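Workshop notebook, corner bench (the white table and the gray panels)

Tuesday, before lunch

I write this down now, because last time I did not write and then in November we measured everything again.

Today's work was the wall panels behind the white table, and the table itself. Gülizar Başaran asked for three things: close the gap between the panels so it is only a thin line, check that the table sits flush against them, and choose one cleaning product so we stop using whatever is on the shelf.

Panels. Plollero delivered them at 2442 mm high, and the drawing says 2440. Two millimeters is small but the ceiling strip did not like it. I took the difference from the bottom, where the table hides the cut. Fine blade, masking tape over the line, cut from the back side. No chips that I can find with my fingernail. The total run of the wall is 3578 mm from the door post to the corner, measured two times with the steel tape and one time with the laser. The laser gave 3577 and I trust the tape.

Gap. First try was with the gray filler from Akpan. I don't recommend it. The color is close in the tin but it dries lighter, and under the ceiling lamps you see a pale stripe from the door. I scraped it out with the plastic knife (slow, 40 minutes of my life). Second try: no filler at all, only a dark tape behind the joint, and push the panels together with two wedges from the corner side. The joint is then a thin dark line and the eye accepts it. Gülizar came to look and said leave it like this.

To remember for the next wall: put the dark tape on the back of the LEFT panel before lifting. I put it on the right one first and it folded itself when the panel slid in. I had to take the panel out again.

Table. The top is 2000 mm long. It was not level, the low end was at the corner. I turned the foot there one and a half turns and checked again with the long level. Now the bubble is in the middle in both directions. After leveling, the back edge did not touch the panels along the whole length, it was open at one end by the thickness of a business card. I loosened the two rear brackets, pushed, and tightened again while Gülizar held the top. It is good now. Please do not lean on the front edge with full weight until the brackets get their second screws, they are ordered from Lavden.

Cleaning. I made small test patches on an offcut of panel and on the underside of the tabletop:

Water with a drop of dish soap: works on fingerprints, leaves nothing on the panel. On the table also good.
Glass cleaner: good on the table. On the panel it leaves a shiny spot when you rub more than a few times. Do not use it there.
Alcohol: takes off pencil and marker from the table in one wipe. On the panel I tried it only in one place and I did not like how it looked after, a bit cloudy. Maybe it goes away, I will look tomorrow.
Melamine sponge: NO on the panel. It polishes the matte finish and you can't undo it.

So the rule is soap water for everything, alcohol only for marker and only on the table.
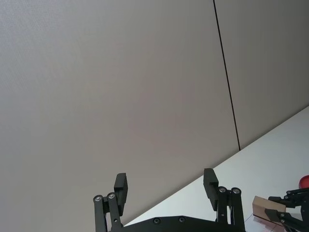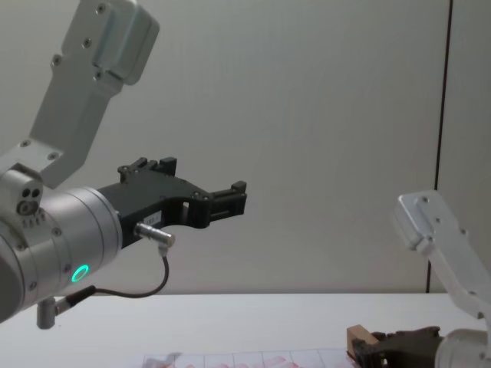 Light. With the old white paint we had a strong reflection at the back of the table in the afternoon. With the matte gray it is much softer, I put a sheet of paper at the back edge and moved it from end to end and I could read pencil notes everywhere. I did not measure with the light meter, the battery is empty and I could not find another one of this type. If somebody from Oluncombe has one, please lend it to us for a day.

Cost until now: panels and tape are in the budget. The Akpan filler is wasted, the tin is open but almost full, it stands on the lower shelf with my name on it. Somebody can use it for holes in a place where the color is not important.

Leftover material: one panel strip 200 mm wide, good edges on both sides. I keep it behind the door for repairs. Do not cut it for shelves!

Open points:

Second screws for the rear brackets, when they come.
Look again at the alcohol patch on the offcut.
The ceiling strip has still one clip missing above the joint. It holds, but it can rattle when the ventilation is on high.
Ask Plollero why the height was different, and if the next delivery will have the same height. If yes I change the drawing and not the panels.
Wedges: they are still in the corner side. Leave them until the weekend, then pull out slowly and see if the joint opens. I will do this myself.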